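Baltside reading room to sort its donated Chinese-language books

The Prendergast Library in Baltside has started sorting a large donation of Chinese-language paperbacks and plans to have the first of them on open shelves in February.

The books, 1000 in all, came from the closing of the Clindudon Language School, which ran evening classes on the floor above the old post office. They include textbooks, travel guides, novels, cookbooks and a good many dictionaries. Most are paperbacks, and most have been used hard.

The library has had a small shelf of Chinese titles before, but it was kept behind the front desk and had to be asked for. Under the new plan the books will take up the long wall of the reading room on the ground floor, where the bound newspapers used to be. The newspapers, which go back to 1825, have been moved to the basement store and can still be seen by appointment.

Sorting is being done at the tables in the back workroom. Each book is checked for missing pages, mold and loose covers, then put into one of three groups: ready for the shelf, in need of repair, or not worth keeping. Books with creased or bent page edges are going straight to the shelf as long as they open flat and nothing is torn. A book with a split spine goes to repair. So far 19 boxes have been opened.

Thick paperbacks have been the slowest to deal with. Many were packed on their sides with heavier books on top, and the library is laying them flat under boards for a week before deciding what to do with them. Glossy covers are wiped with a dry cloth only. Old price stickers are being left on where they would pull the surface off with them.

Cataloging will take longer than the sorting. Titles will be entered in Chinese characters and in pinyin, so that they can be searched either way in the Primari catalog used by the town's branches. Until a book has been entered it can be read in the building but not borrowed.

Duplicates will be offered to other libraries in the county first. Whatever is left will go on the sale cart by the entrance at a dollar a book, with the money going toward shelving and book tape.

The library is not taking further donations of textbooks at present. Children's books in Chinese, in any condition short of water damage, are still wanted and can be left at the front desk before 5 p.m.
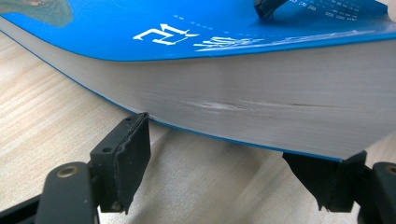 A thick Chinese-language paperback with a blue cover and creased page edges.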